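Ticket 1317: Adhesive hook, bag of bags, recurring descent
Category: Fixtures and small grievances
Status: Open (reopened twice)
Priority: Low, according to everyone but me

Summary: the hook on the white wall panel will not be trusted. The carrier bag hangs from it, we put things in the bag, and on past form the whole arrangement ends up on the carpet at some point after lunch.

Current set-up, with red tape at the hook:

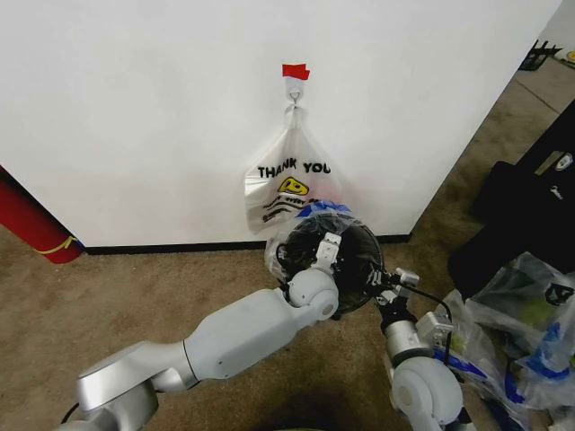
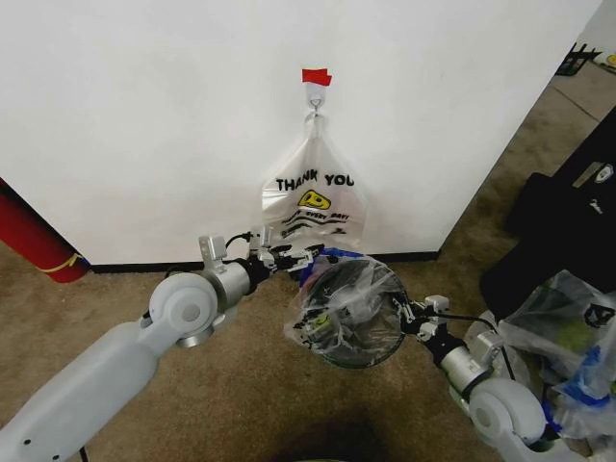
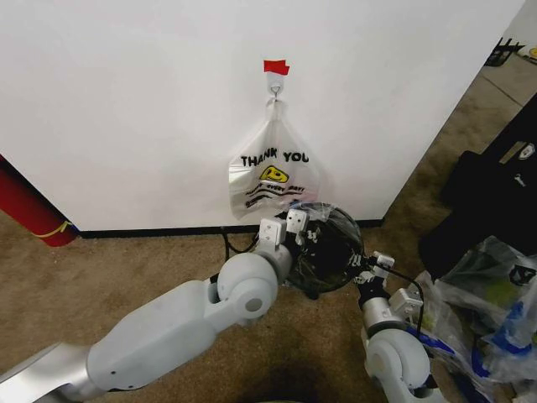
Log

Entry 1. Hook found on the floor at 8.40, bag still attached and still smiling. Wiped the panel with a damp cloth, stuck the hook back up, pressed it for as long as my patience held. Down again by mid-afternoon. Closed the ticket anyway, which was optimistic.

Entry 2. Read the packet, a step I recommend to others. The Fusteo instructions want a clean, dry surface and no load until the next day. We had given it a damp surface and a load within the minute. Cleaned off the old pad with surgical spirit, fitted a new one, left it overnight.

Entry 3. Held for 5 days. Ticket closed with some ceremony. Reopened the following morning.

Entry 4. Emptied the bag on to the kitchen scales: 200 g of spare bags, which is fair, plus a tin of Zallar floor polish, which is not. We do not have a polished floor. We have carpet. Tin moved to the cupboard.

Entry 5. Asked Hegedűs, who supplied the panel, whether the finish is the trouble. Their reply says matt paint and sticky pads have never got on, and offers a screw-in hook. The lease forbids screws. The lease also forbids candles and geese, so somebody put thought into it.

Entry 6. Tried a Skemura suction cup as an alternative. It stayed up for 32 seconds — I had the kitchen timer going. Returned to the drawer with the others.

Still to do
- Order wider pads for the hook.
- Put a proper box on the floor for anything heavier than a bag.
- Find out who keeps buying floor polish.

Workaround until then: hang the bag by both handles, keep it to light things only, and don't tug at it when taking something out. Lift it off the hook first, then rummage.

Leaving this open until the end of August. If the hook comes down again, please add the time to the log before you stick it back up.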